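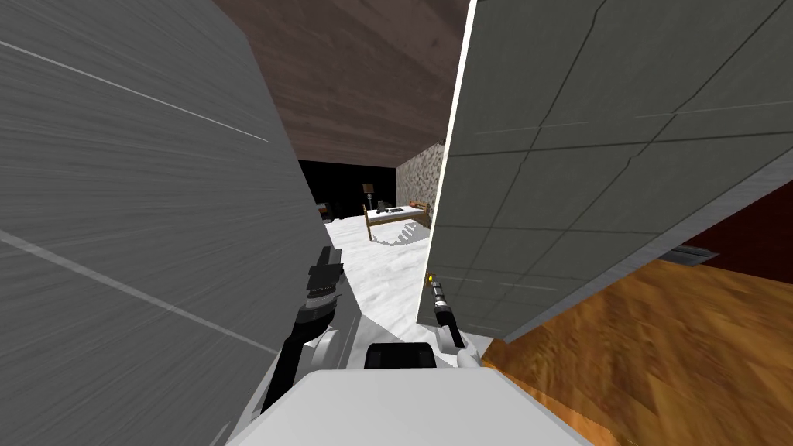

Figure 1. View from the robot's own camera in the simulated flat, right gripper just below the door knob.

Last updated: May 13, 2018

Collecting door-handling examples in simulation
Project report, second-year robotics option

1. Aim

The project set out to gather a set of worked examples from which a learning system could be trained to handle a hinged door with a two-armed robot. The target was 300 usable examples. Training itself was left to the following group, so this report covers only the collection, the checks made on the recordings and the faults found.

2. Set-up

All work was done in the Plurkia simulator, using the flat supplied with it. The room used has a bed, a floor lamp and a pale streaked floor, with an orange-brown wooden floor on the other side of the doorway. The layout of walls and doors was fixed. Small items on the bed could be changed between runs so that the learner would not tie the task to one object.

The robot was driven by hand. The operator held one controller for each arm, and the positions of the controllers were passed to the simulated arms by a small program we called Kekitum. Joint angles, gripper opening and the camera view were written to one file per example. Files were named by run and attempt number only. An earlier scheme that included the operator's initials was dropped in November.

3. Method

Each example followed the same order:

1. Reset the room and place the robot at one of 5 start positions.
2. Start recording before either arm is moved.
3. Bring the right gripper up to the knob from below and close it.
4. Move the door by driving the base, keeping the right wrist as still as possible.
5. Release the knob, draw the arm back and stop recording.

The left arm had no part in the task. It was kept raised and clear of the door panel, but its joint angles were recorded with the rest. We considered locking it in one pose. This was rejected, as a later task may need both arms and the file layout would then have to change.

An example was marked usable if the gripper closed on the knob, the door turned through the set angle and no part of the robot passed through a solid surface. The first two conditions were tested by a script. The third was checked by playing back the recording, which took longer than making it.

4. Gripping the knob

The knob is small compared with the door and sits close to the edge of it. From the robot's camera it covers only a few pixels, and with the door at an angle it is hard to judge the distance from the fingertips. Operators tended to close the gripper too early. Adding a second view from the wrist helped, but this view was shown to the operator only and was not saved with the example.

With the knob held and the door swung towards the robot, most of the remaining trouble came from the base. If it turned faster than the door could follow, the knob slid out of the jaw. Limiting the turning speed in Kekitum reduced this. The limit was applied from the second batch onwards, so the first batch contains quicker base movements than the others and should be kept apart in training. 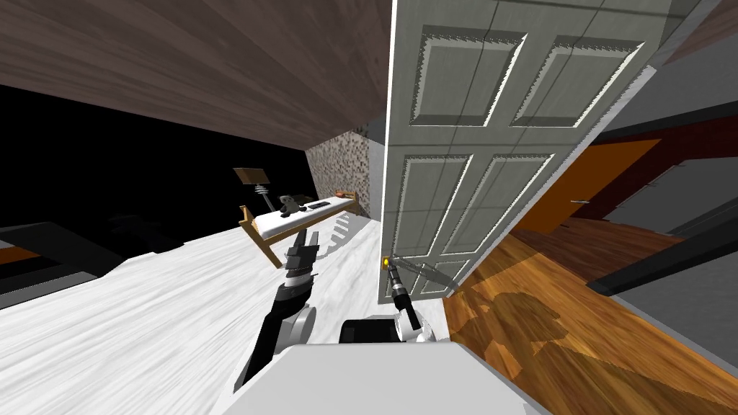
5. Faults in the recordings

Of the attempts made, 38 were thrown out on playback. The usual cause was the left forearm touching the door panel and passing a short way into it. The simulator did not report these as contacts. We believe the contact margin on the panel was set too small, but changing it would have made the earlier examples differ from the later ones, and it was left alone.

Delay between the controllers and the arms was up to 2 frames. No correction was made for it. The time stamps in the files are those of the arms, so the recorded movement and the recorded view agree with each other.

6. State of the data

The target was met with the first batch included. The files are stored on the Sirkix drive in the course folder, with the check script and the list of rejected attempts. The wrist view should be saved in any further collection. A lower start position for the left arm should also be tried before more runs are made.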